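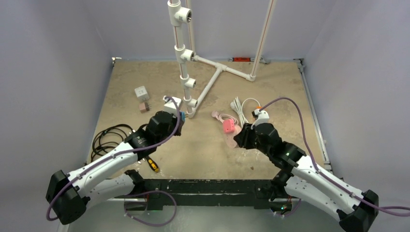 Notes for the sponsor talk, March 13, 2021

Open with the money slide, get it over with. We raised $2,874 this season, and 2,000 of that came from Clovier in one check in February. Say thank you, slowly. I always rush this part.

Then the season. No travel, so everything was judged over video - talk about how weird it was to pitch Jirketti (our robot, for the folks who are new) to a laptop on a stool. Our interview ran over and we lost the last two minutes of it!

Skills score: 262. Pause here. Last year's team would have laughed at me for hoping for that.

Outreach next. The Onyeka library kits, 920 mailed out, mostly to grades three through five. Read the kid's letter if there's time.

Ask for next year: a second practice field and new batteries. Then questions.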